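Section 4: Covering and Marking the Worktable

A fresh cover makes the Plovance sorting table so much nicer to work at, and it goes quickly once you have done it a time or two, so please don't be put off!

1. Wipe the table and let it dry fully.
2. Roll out the brown paper, smooth it from the middle outward (a folded dish towel does this nicely), and tape down the edges.
3. Run strips of blue masking tape from front to back, then side to side, until you have a grid of rectangles.
4. Press each crossing down firmly with your thumb.

Note: Our own paper has been down since June, and we only patch the spots that wear.

Caution: Don't cut tape on the table, as the blade will go through the paper.

Small parts can then be set out in the cells, in whatever order suits you.

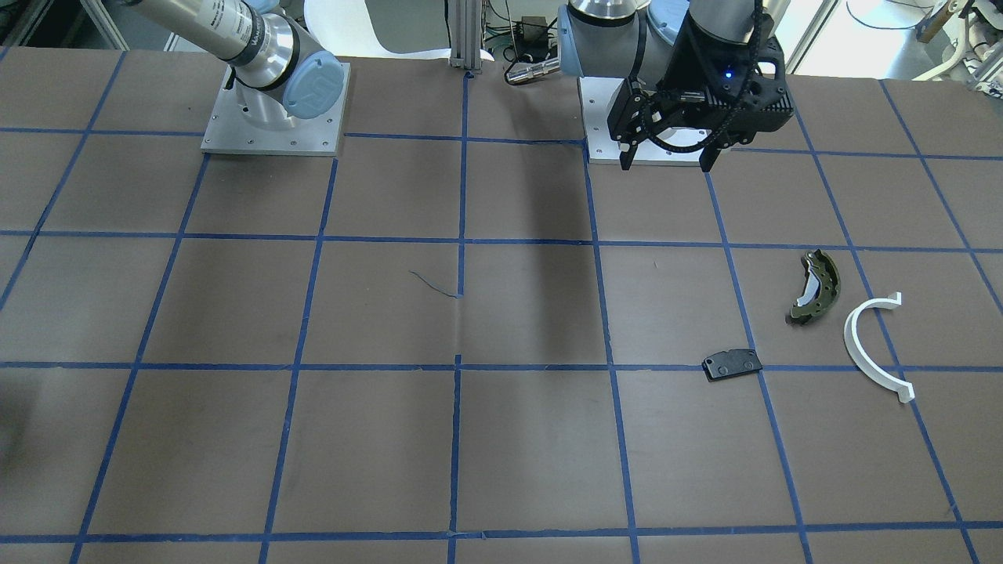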